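Caderno de oficina - colagens e acabamentos
11 de março de 2022

Continuação dos ensaios com cola de caseína. A receita é a mesma da última folha: caseína em pó, cal hidratada, água da torneira. Desta vez pesei tudo na balança pequena, porque a grande anda a saltar entre valores quando a porta da rua está aberta. Lote de 200 g de pó, água juntada em duas vezes, repouso antes da cal.

A primeira mistura ficou com grumos. Passei-a pela peneira e perdi uma parte que não pesei, por isso a proporção final desse lote não é de fiar. Marquei as peças com um G a lápis e não entram na comparação. A segunda saiu lisa, da consistência de um iogurte batido, e aguentou trabalhável cerca de 19 minutos antes de começar a fazer fio na espátula. Na bancada do fundo, onde bate o sol, engrossa mais depressa. Convém misturar menos de cada vez.

Peças coladas: carvalho com carvalho, carvalho com freixo, e as ripas de castanho que sobraram do armário. O carvalho escurece na linha de cola, como já se sabia. A mancha é azulada nas peças com mais cal e quase castanha nas outras. A Roya Mazandarani sugeriu passar ácido oxálico diluído depois da cura e lavar bem. Fica para a semana que vem, numa sobra, antes de tocar em qualquer coisa que seja para entregar.

Apertos: grampos de barra nas juntas compridas, de mola nas ripas. Apertei de mais a junta carvalho/freixo e saiu quase toda a cola para os lados. Se essa falhar no ensaio, a culpa é minha e não da receita. Deixar os calços encerados à mão para a próxima, dois ficaram colados à peça e tive de os tirar com o formão.

Arrumação no fim. Os restos de cola curada e as lixas gastas vão para o caixote com tampa. Os trapos com óleo de linhaça NÃO vão para lá: estendem-se abertos no arame lá fora e só se deitam fora quando estiverem rijos. Já tinha escrito isto em setembro e volto a escrever.

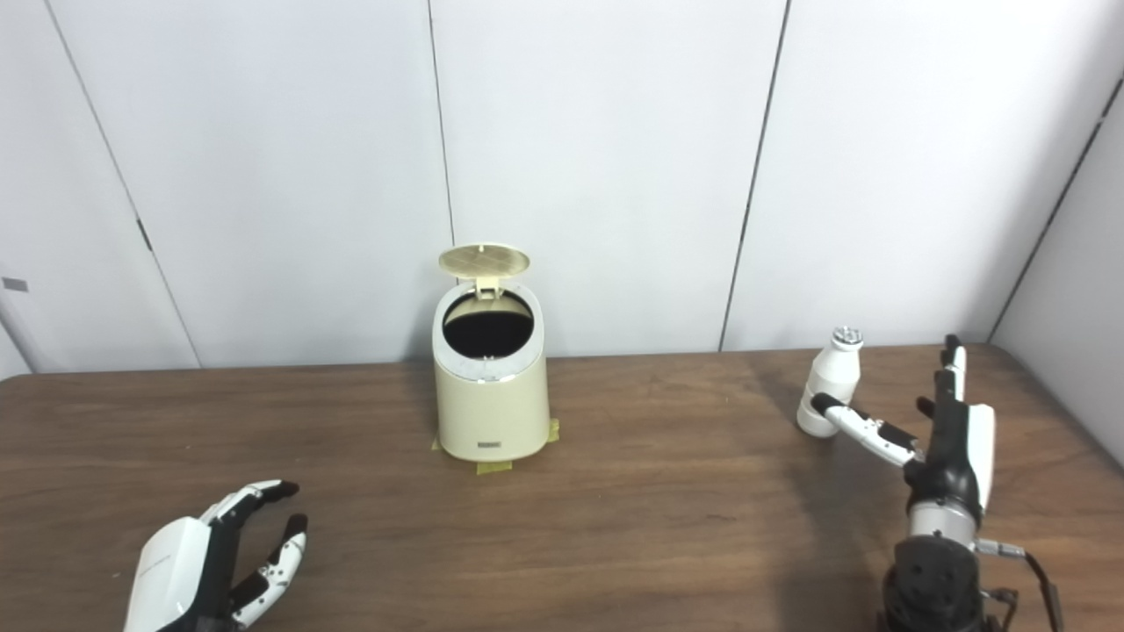
Caixote com a tampa levantada.

Acabamento. Comparei o óleo da Pendora com a mistura que fazemos cá (linhaça cozida e terebintina, partes iguais). Uma demão de cada em tábuas da mesma prancha, lixadas até ao mesmo grão. O nosso amarelece mais e cheira durante mais tempo. O da Pendora puxa menos pelo veio e deixou uma zona baça junto ao nó, talvez por falta de esfregar. Repetir com segunda demão antes de decidir.

A Ute Frerichs telefonou por causa dos tampos da Ovwood. Quer saber se a cola aguenta numa cozinha. Respondi que com caseína não me comprometo em sítios com água à volta do lava-loiça, e que para esses tampos continuo a preferir a cola de poliuretano. Ela vai falar com o cliente. O orçamento fica em 900 euros sem transporte, com qualquer das colas.

Ferro da plaina n.º 5 afiado outra vez. Tinha uma boca no canto esquerdo, provavelmente do prego da tábua velha. Tirei-a na pedra grossa e refiz o micro-bisel. Corta bem em topo de pinho, ainda não experimentei em carvalho.

Por fazer:
- partir as juntas depois da cura e anotar se cede a cola ou a madeira
- solução de oxálico, com luvas e óculos
- segunda demão nas tábuas de óleo
- encomendar cal, o saco está no fim e o que resta já apanhou humidade
- ver a pilha da balança grande antes de a dar como avariada

As peças em cura estão na prateleira de cima, com a data e a letra do lote. Não mexer nos grampos.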